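The Lodger's Inventory

Delphine Calloway let the back bedroom for 90 pounds a week, bills included, conversation extra. She charged for the conversation by having it at breakfast, when the lodger couldn't get away.

Kausar Tarar had taken the room in March because it was near the Flodorier works, where he wrote the little leaflets that go inside boxes of drawer handles. He was a quiet man. He paid early, which Delphine found suspicious, and he ironed his socks, which she found worse.

Then he gave a month's notice, and she went up to look for reasons.

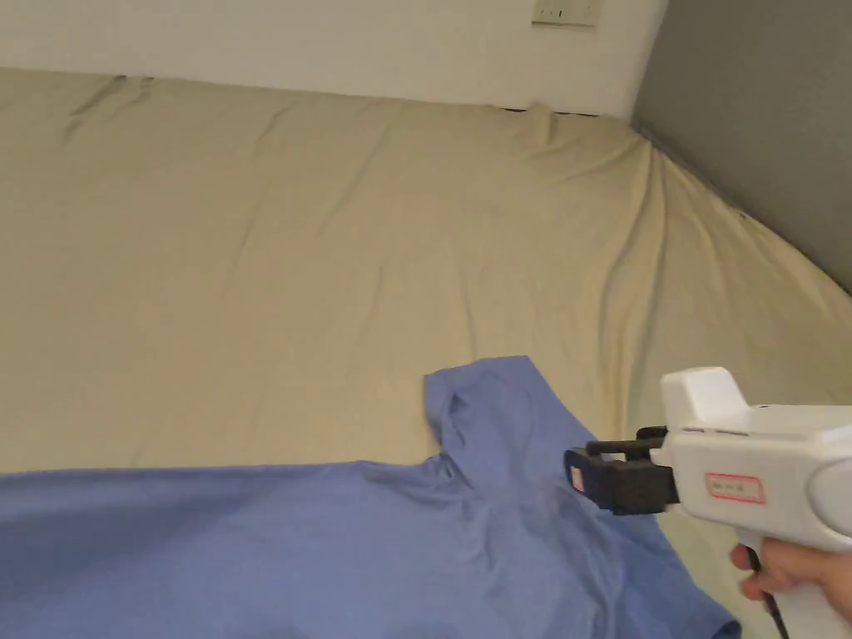
Why was he leaving? He had been offered a job in Doãn, writing longer leaflets.

He told her this on the landing, holding a kettle. Delphine took it as well as could be expected, meaning she went downstairs and put the rent up for whoever came next.

"I'll miss the breakfasts," he said the following morning.

"You never said a word at them."

"I was listening."

She turned this over while she buttered his toast. In 36 years of lodgers she'd had a trombonist, two brothers who shared one coat, and a man who said he was in shipping and was later found to be in debt. None of them had listened. She wondered what on earth she'd told him.

"Your sister's wedding," said Kausar, when she asked. "The business with the goose. Your views on Esotero."

"I've no views on Esotero."

"You have 43. I wrote them down."

He fetched the notebook. It was all there, in his neat leaflet hand, with the steps numbered and a warning in bold about the goose. Delphine read the whole of it standing up — the toast went cold, and then it went to the dog next door.

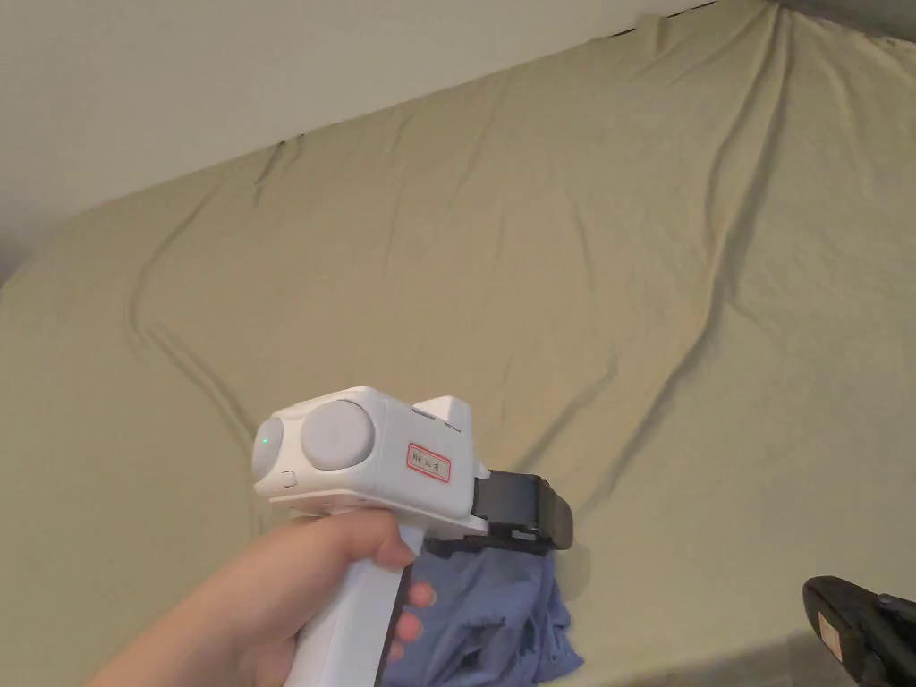 The back bedroom, second floor.

"It wants an ending," she said at last.

"I thought you'd have more to say."

"I might," said Delphine, and sat down, and knocked a fiver off the rent.

COMMENTS

prurkent_reader: What happened with the goose?? You can't just leave that there.

M. in the attic: I've had that landlady. Mine charged for the kettle.

Tilly B: Loved the two brothers and the coat. More of them please.

© 2025 The author. Contact | Back to top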